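4.2 Where households put things down

Figure 1. Containers on a work surface.

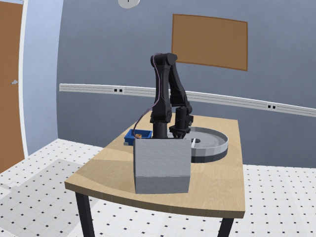

The second part of the study dealt with sorting at home, and in particular with the step between emptying a bag and putting its contents away. Most earlier work on household recycling asks people what they throw out and which bin they use. We were more interested in the few minutes before that, when items lie on a table or worktop and have not yet been given a place. In the interviews, respondents often said they used whatever was nearest. A tray, a box and a plastic bin may share one tabletop, as they do in Figure 1, where the blue bin is to the left and the round tray is grey, and it is then up to the household to decide what each one means. We call this an open arrangement. In a closed arrangement each container has a fixed use, known to every adult in the home and usually marked in some way.

Households were recruited in Prornislow through two housing associations and a notice in the local library. Each kept a diary for 30 days in which they noted every item that was set aside for recycling and later moved to a different container. Karlijn Kuipers and Elias Obeidat visited each home twice, once at the start and once after the diary had been handed in. The visits were made in the early evening, when most kitchens were in use. After removing entries that could not be read or that lacked a time, we were left with 3185 diary entries.

Entries were coded by two of the authors working apart. They used the Boutros scheme, which sorts moved items by the reason given for the move: wrong material, dirty, wanted again, or no room. We added a fifth reason, disagreement, after reading the first batch of diaries. It covers cases where one member of the household moved an item that another had already placed. The codes were then compared, and differences were settled by Abla Daher, who had not seen the first round of coding.

Moves were more common in open arrangements than in closed ones. The gap was widest for mixed packaging, such as card with a plastic window, and smallest for glass, which hardly anyone moved once it had been put down. In homes with a closed arrangement the usual reason was dirt - a jar or tub taken back out to be rinsed. In homes with an open arrangement the usual reason was lack of room. Several respondents wrote that a container had been needed for something else, so that its contents were tipped into the next one along. One wrote, "The tray was for paper until we had people round, then it was for bread."

Disagreement accounted for nearly 600 entries, more than we had expected. It was found in both kinds of arrangement and did not depend on the size of the home. It was, however, less common where one person did most of the sorting. In the closing interviews, people tended to describe these moves as tidying and did not always recall having written them down.

Two limits should be noted. Diaries were kept in August, when some families were away for part of the month, and food waste was left out altogether. The figures for dirty items may therefore be low. Section 4.3 turns to the shared bin stores outside the flats.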